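# Busco gente que haya trabajado en obra fuera de su país

Hola, soy Glenys Nicholas y llevo desde agosto preparando un estudio sobre sueldos atrasados y despidos en la construcción. Lo hago desde Corkwood, un equipo pequeño que investiga migración laboral.

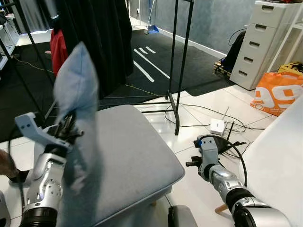
## A quién busco

Me interesa hablar contigo si te fuiste a otro país con contrato de obra y te quedaste sin trabajo antes de que terminara. Albañiles, ferrallas, electricistas, cocineras de campamento... ¡todo cuenta! También familiares que dependían de los envíos de dinero.

Ya tengo 33 entrevistas hechas, casi todas con hombres, y me faltan mujeres – muchísimo.

## Qué te pido

- Una charla de 2 horas, por teléfono o en persona.
- Si los guardas, contratos o recibos de nómina (los nombres se tapan).
- Permiso para grabar la voz. Si prefieres que no, tomo notas y listo.

Pagamos 3 horas aunque acabemos antes, y el transporte va aparte. Puedes hablar en español, inglés o farsi; con el farsi me ayuda mi compañero Siamak Dehghan.

## Cómo apuntarte

Escríbeme antes del 31/12/2021 por el formulario de Corkwood, con tu oficio y el país donde estuviste. Si te da reparo contar más por escrito, deja un teléfono y una hora – yo te llamo.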